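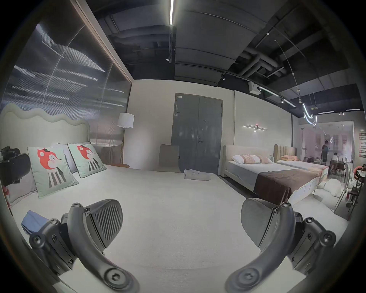
Slide 1: fox cushions on the bed

Opening. Thank the Skakeo crowd for coming out on a cold night! Ask who's seen a haunted house movie this year (hands up, wait for the laughs).

Slide 2. Galik, the little ghost movie I can't shut up about. Directed by Traian Nistor, shot in 7 nights. Roughly 200 people saw it in September and I was one of them, twice.

Play the stairs clip. Say nothing until the second knock!

Slide 3. Sound. Turn the volume down and play it again: still creepy, but you lose the breathing under the floor. I love that breathing so much.

Slide 4. Vulel, his earlier short. Same hallway, same aunt, much meaner ending. Don't spoil it (I did last time, sorry again).

Slide 5. Where to go next: Mihăilă, if you like your ghosts slow and sad. Mention subtitles.

Questions. If it's quiet, ask which movie made them sleep with the lights on. Mics back to the front desk.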